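Drain Cleaning Myths, Tested on My Own Sink

Every few months somebody sends me a new way to clear a slow kitchen drain, and every few months I try it. I have a 30-year-old sink with a long flat run of pipe behind the cabinet, so I get plenty of chances. Most of what gets passed around doesn't do what people say it does.

Start with baking soda and vinegar. It fizzes, and the fizz is the whole reason anybody believes in it. Pour the two together in a glass and watch: a lot of foam, a little gas, and then a cup of slightly salty water. In a drain with an open top, the gas takes the easy way out, which is up. I've done it on a clog of cooled bacon fat and the fat stayed where it was. What did help was the kettle of hot water the recipe tells you to pour in afterward, and I could have skipped straight to that.

Hot water has its own fan club, and I have doubts there too. Hot tap water with a good squirt of dish soap will move a thin film of grease. It may also carry it another few feet down and let it set there, where you can't reach it. If your pipes are PVC, don't use water at a full boil. Let the kettle sit a few minutes first.

Then coffee grounds. My aunt swore they scoured the pipe. They don't scour anything. They settle in the bottom of the trap and pack down like wet sand, and when I took mine apart last April that was most of what came out. Put them in the trash or on the compost pile. Ground-up eggshells are the same story with a different texture.

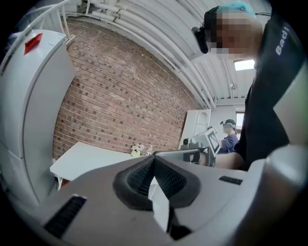
Roswitha Holzer
Home repair columnist and reluctant plumber

Lemon peels in the disposal smell nice for an afternoon. I'm not against a nice smell. But if the disposal stinks, the stink is usually living on the underside of the rubber splash guard, and no lemon gets up there. Switch the power off at the breaker, fold the flaps back, and go at them with an old toothbrush and dish soap. You will be disgusted, and then the smell will be gone.

Ice cubes "sharpen the blades," says everybody. Most disposals don't have blades. They have blunt lugs that fling food against a grinding ring. Ice may knock loose a bit of gunk, fine, but nothing is getting sharper.

What about the stuff in bottles? I bought a jug of Gornuletti gel after reading that it had "1,000 times the dissolving power." Of what, the label didn't say. I gave it the full overnight wait on a bathroom drain. In the morning the water went down a little faster, and by the weekend it was slow again. A plastic hair strip with barbs on it brought up the real problem in 2 minutes, and I won't describe it. The gel had eaten some of the outside and left the rest.

The enzyme powders I'm less sure about. I used Stellutum for 9 weeks in the laundry sink, and that sink hasn't backed up. It hadn't backed up before either. So I can't tell you it works, and I'd be suspicious of anyone who can on that kind of evidence. If you like it, use it at night when no water is running.

Never mix any of these. In particular, don't follow a bottled drain cleaner with vinegar or bleach, and don't plunge a sink that still has cleaner standing in it. I know people who have done the second one and they wore it.

Now the dull things that do work, in the order I try them.

Plunge it. Use a flat cup plunger, the kind without the flange, and put enough water in the sink to cover the rim. Double sink? Stuff a wet rag in the other side and have somebody hold it, or you're just pumping water back and forth. Same goes for the overflow hole in a bathroom basin.

If that fails, put a bucket under the trap and take it off. Plastic slip nuts come loose by hand if the last person didn't crank them down with a wrench. Old chrome ones may not, and may crumble when you try, so have a spare washer set in the house before you start. Mine is a Nirkel kit and it's been fine, though so was the no-name one before it.

If the trap is clean, the clog is in the wall and you need a hand snake. Go slowly, crank clockwise, and stop when it feels springy. I borrowed a Zaugg drill-powered one once and it kinked itself into a knot in the first bend. The cheap crank type has less ambition and I trust it more.

And get a basket strainer, the metal mesh sort, and empty it into the trash. Wipe greasy pans with a paper towel before they go in the sink. I haven't found a powder, gel or fruit that beats the paper towel, and I've been looking for a while.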